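11/01/2021

Open day at Fekine, Lokville. Left early, signed in at the front desk, got a visitor badge and a 2-page safety sheet. Valentin Mihăilă met me and took me straight to the floor. He runs the household task program, which goes by the name Toma. I'd seen the September slides, so he skipped the introduction.

Task of the day was light cleaning on a bed surface: dustpan, hand brush, small bin. Two arms, multi-fingered hands, black with white covers on the back. The operator steers both arms from a separate station. No autonomous mode was shown. Valentin said the recordings are used for training later, and that Toma has 264 usable runs of this task so far. Target is 2000. At 50 per working day that is achievable on paper. I didn't ask about rejected runs and should have.

Notes on what I watched:

- Grip on the dustpan is a full wrap around the handle. Pan angle is set mostly at the wrist.
- The pan is glossy white. I asked whether reflections upset the depth estimate. Valentin said yes, under the ceiling lights, and that they had tried a matte spray and given up on it because it rubbed off on the fingers.
- The brush is harder than the pan. On a quilted surface it settles into the grooves and the thumb has little clearance under the handle. The operator approached with the fingers together and the thumb out.
- Cable routing at the forearm needs work. The loop across the front is too generous. Told him so.

Osach supplies the floor stands and had a table by the door with brochures. Took one. Prices not listed.

Asked for the cycle time of one complete run. He didn't have a figure he wanted to quote. Also asked about glove wear on the gripping surfaces. They replace on inspection, no fixed interval. I would set one.
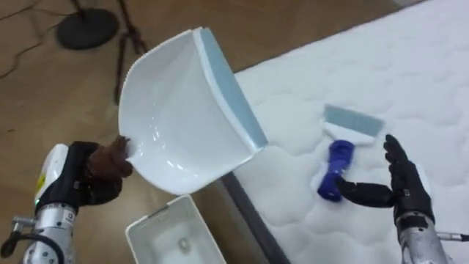 Coffee afterward in the upstairs kitchen, then the drive back. To do: write to Valentin about the rejected runs, send him our drawing of the cable clip, and find out if Osach will sell a single stand.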